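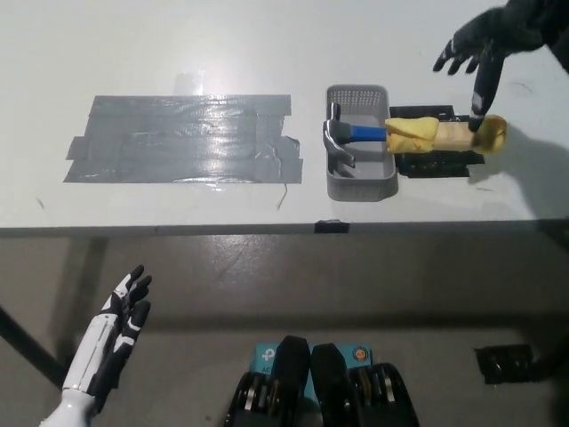
Morberg, February

Inlow opens its workshops to visitors for one afternoon in winter, and I've wanted to go ever since a neighbour came back from it with a rescued stool and would talk of little else. Inlow is a shared repair place, two floors of an old dairy behind the station, where people pay a small yearly fee and come in to mend whatever they have dragged out of the shed. This year I got a place on the 2 o'clock tour, and I stayed until they were turning the lights off.

We started upstairs in the handle room, and I could have spent the whole visit there. It's long and white and very plain, with white tables, and what's on them is whatever is being talked about at the time. When our group gathered there was a big ragged patch of silver duct tape laid out in overlapping strips, all creases and shine, and next to it a little grey basket with a claw hammer resting across the top. The hammer had a bright blue handle with crumpled yellow wrapping further along. I fell for it at once. I have a drawer of sad tools at home and it had never crossed my mind that any of them could be so cheerful!

The talk was about grip, and what you can do for a tool that is sound but horrid to hold. Tape got a good ten minutes. We heard why a flat wrap beats a lumpy one (your palm finds every fold within the first few nails), why you should overlap each strip by half, and why ordinary duct tape is fine for a weekend but goes gummy if you leave it in a hot car. For anything you use a lot they like cloth tape, wound on tight from the end of the handle towards the head. They also make sheets of the stuff by laying strips edge over edge, for patching groundsheets and lining tool bags. A man in our group asked if that would do for a tent and got a very kind no.

Then we had a go ourselves. Each of us was given a bare ash handle and a roll of tape, and I made a complete mess of the first one. The second was better — still a bit fat in the middle, but I could swing it. Somebody's daughter, who can't have been older than nine, did a perfect one and was asked to hold it up.

Downstairs is the wood shop, noisier and much warmer. The Pereyra bench is the star here, a great slab of beech with a vice at each end, named after the firm that used to make chairs in the building next door and left it behind when they moved. You're allowed to lean on it. There's a rack of clamps by the door, and a wall of nails in jam jars, more than 1000 by the look of the first shelf alone, sorted by length and then by how bent they are. The bent ones get straightened on a lump of railway track. I tried that too and hit my thumb, not hard.

The last stop was the lending counter, where members can borrow tools for up to 5 days. It runs on paper cards in a wooden box, and I loved that. You write your name, you take your sander, you bring it back. The ladder has its own card and its own waiting list. They told us that the things most asked for are the tile cutter and the carpet stretcher, which I had to have explained to me, and that hammers hardly ever go out as everyone thinks they have a good one already. Having held a few that afternoon, I'm no longer so sure about mine.

Tea was in the yard under a tarpaulin, with ginger cake from the Manotell bakery across the road. It was bitterly cold and nobody in our group seemed in a hurry to leave. I got talking to a couple who had come over on the early train with a broken rake in a pillowcase, hoping for advice, and they went home with a new peg in it and two slices of cake.

A few practical bits if you fancy going. The tour is free but you do need to book, and each group is small, so ask early. Wear shoes you don't mind getting sawdust in. The stairs to the handle room are steep, with a rail on the left only, and there's no lift. Parking is hopeless, but it's four minutes on foot from the station if you cut through by the bike sheds. Bring something to mend if it fits under your arm. I'm taking the drawer next time.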